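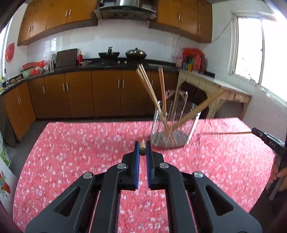

What is a residency in live music?
An engagement in which the same performer or group plays the same venue on a repeating schedule, under terms agreed once for the whole series.

Chapter 4
Residencies, Door Splits and the Small Venue

4.1 Scope of the chapter

Chapter 3 dealt with single engagements, where the fee is settled for one night and the agreement ends when the equipment leaves the building. A residency differs in two respects. The venue commits to dates it has not yet sold, and the performer gives up the option of taking better-paid work on those dates. Most of the terms in a residency agreement exist to divide these two risks.

The chapter covers the three common forms of payment, the effect of group size on individual income, and the clauses that govern substitution and termination. Recording rights in live performances are left to Chapter 9.

4.2 Forms of payment

Under a flat fee, the venue pays a fixed sum per night regardless of attendance. Under a door split, the performer receives an agreed share of admission money. Under a guarantee with overage, the performer receives a fixed minimum, plus a share of admission money once receipts pass a stated level - usually called the split point.

The split point must be written as a figure, and the agreement must say whether it is measured before or after deductions. Deductions typically include sound engineering, door staff and printed publicity. A share of gross receipts and the same share of net receipts can produce very different payments, particularly in small rooms, where deductions vary little with attendance.

Consider the Karam, a basement venue in Rasthorpe, on a night when admissions bring in $785. Door staff and sound cost $141, leaving net receipts of $644. A quartet on a half share of gross is paid $392.50. On a half share of net it is paid $322. The difference, $70.50, comes to $17.63 per player when rounded to the nearest cent.

4.3 Group size

A fee negotiated for a duo does not rise when a third player is added, unless the agreement says so. Where a group expects to grow during a residency, two methods are in use. The first sets a fee per player, with a maximum number of players. The second keeps a single fee and leaves its division to the group.

Catarina Mota, a pianist and bandleader, used the second method during a residency of 27 nights at the Vulton. Her group began as a trio and ended as a sextet. The nightly fee stayed the same, and with equal division each player's share on the last night was half of what it had been on the first. The venue had met its obligations in full.

4.4 Substitution

Players in a long residency will miss nights. The agreement should state who may appoint a substitute, how much notice is required, and whether any named player is essential. If a named player is essential, that player's absence may entitle the venue to cancel the night without payment. Bandleaders should list as few essential players as the venue will accept - ideally only themselves.

Key terms: residency, flat fee, door split, guarantee, overage, split point, essential player.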